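Filed under: Datasets > Language & Everyday Speech

Print this page | E-mail this page

# Prekamus Household Words

Welcome, and thank you for stopping by! Prekamus is a small collection of the words people use at home for ordinary chores - wiping, folding, sweeping, putting things away - gathered from families in Trurncombe and Wisside who were kind enough to write them down for us over a long August.

## What you get

There are 2 files. `words.csv` holds 815 entries, one to a line, with the word, its meaning in plain English and the town it came from. `notes.csv` holds 139 longer remarks, many of them about grandmothers, and I would gently suggest reading those first with a cup of something warm.
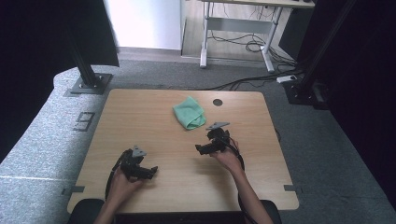 Kanyarat Ongart wrote to say that her family in Wisside never had a single word for a cleaning cloth, it was one word for dishes and another for the table, and mixing them up got you sent back to the sink. Both of hers are in the file now, spelled the way she spells them.

## Spelling

We kept whatever spelling came in, even when two cousins disagreed (they did, quite often). If you need one form per word, use the `main` column, but please don't throw the others out of your own copy too quickly.

## Known gaps

Laundry is covered very well and gardening hardly at all. Words for ironing come almost entirely from Trurncombe.

## Credit

Please cite it as "Prekamus Household Words, Boonyarit edition" and send corrections through the issues page.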